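2 Planung und Beschaffung der Erfassungsplätze

Dieser Abschnitt richtet sich an Einrichtungen, die das System Clarum erstmals beschaffen oder einen bestehenden Standort erweitern. Er ist vor der Bestellung vollständig durchzuarbeiten. Die Montage der Greifer wird in Abschnitt 3, die Kalibrierung in Abschnitt 4 behandelt.

Stand: 17. Mai 2020

2.1 Bedarf ermitteln

1. Legen Sie fest, welche Aufgabengruppen am Standort bearbeitet werden sollen. Textilaufgaben (Aufhängen, Abnehmen, Falten) und Tischaufgaben sind getrennt zu erfassen.
2. Bestimmen Sie die Zahl der gleichzeitig besetzten Plätze. Für jeden Platz wird ein Greiferpaar benötigt.
3. Tragen Sie beide Werte in das Planungsblatt ein. Die Angaben werden bei der Bestellung über Grabowska abgefragt.

Hinweis: Ein Standort mit bis zu 4 Plätzen kann über einen einzigen Auswerterechner betrieben werden. Ab dem fünften Platz ist ein zweiter Rechner einzuplanen.

2.2 Greifer und Verbrauchsteile

Die Fingerauflagen sind Verschleißteile und gesondert zu budgetieren. Bei Textilaufgaben ist nach 800 Betriebsstunden ein Wechsel vorzusehen. Bestellen Sie je Greifer 3 Sätze für das erste Betriebsjahr. Markeraufkleber gehören zum Lieferumfang; Ersatzbögen sind unter der Bestellnummer 1985 erhältlich.

Kameras und Kameraleitungen sind in der Grundausstattung Bundo nicht enthalten. Sie müssen als eigene Position aufgeführt werden, andernfalls wird die Lieferung ohne sie zusammengestellt.

Achtung: Leitungen dürfen nicht auf Zug verlegt werden. Planen Sie die Leitungslänge so, dass beide Greifer den gesamten Arbeitsbereich erreichen. Schäden durch zu kurze Leitungen sind von der Gewährleistung ausgenommen.

2.3 Ausstattung für Textilaufgaben

Zur Ausstattung eines Textilplatzes gehören eine waagerechte Kleiderstange, Kleiderbügel und ein Satz Kleidungsstücke. Diese Gegenstände können örtlich beschafft werden und sind dem Sachmittelbudget zuzuordnen, nicht dem Gerätebudget.

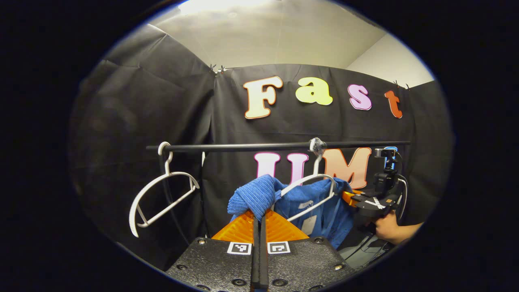
Bei der Auswahl der Kleidungsstücke ist auf unterschiedliche Stoffarten zu achten. Grobe Strickware und glatte Gewebe stellen verschiedene Anforderungen an die Griffweite und sollten beide vertreten sein. Kleiderbügel sind in einheitlicher Form zu bestellen — gemischte Bestände erschweren die spätere Auswertung.

Für die Rückwand wird ein matter Stoff empfohlen. Die Kosten für Befestigungsmaterial werden häufig übersehen und sind unter »Raumausstattung« einzutragen.

2.4 Kostenaufstellung anlegen

1. Öffnen Sie im Programm Rutitano die Vorlage »Erstbeschaffung«.
2. Übertragen Sie die Werte aus dem Planungsblatt.
3. Ordnen Sie jede Position einer der Gruppen Geräte, Verbrauchsteile, Sachmittel oder Raumausstattung zu.
4. Ergänzen Sie Schulung und Einweisung. Diese Leistungen werden je Standort und nicht je Platz berechnet.
5. Speichern Sie die Aufstellung und legen Sie sie der zuständigen Stelle zur Freigabe vor.

Hinweis: Nachträgliche Änderungen der Platzzahl erfordern eine neue Aufstellung. Eine bereits freigegebene Datei darf nicht überschrieben werden.

2.5 Lieferung und Abnahme

Die Greifer werden paarweise verpackt geliefert. Prüfen Sie die Sendung am Tag des Eingangs anhand des Lieferscheins und vermerken Sie fehlende Teile schriftlich. Die Verpackung ist bis zur Abnahme aufzubewahren.

Achtung: Nehmen Sie keinen Greifer mit beschädigtem Gehäuse in Betrieb. Betroffene Geräte sind zu kennzeichnen und getrennt zu lagern, bis der Lieferant die Rücksendung bestätigt hat.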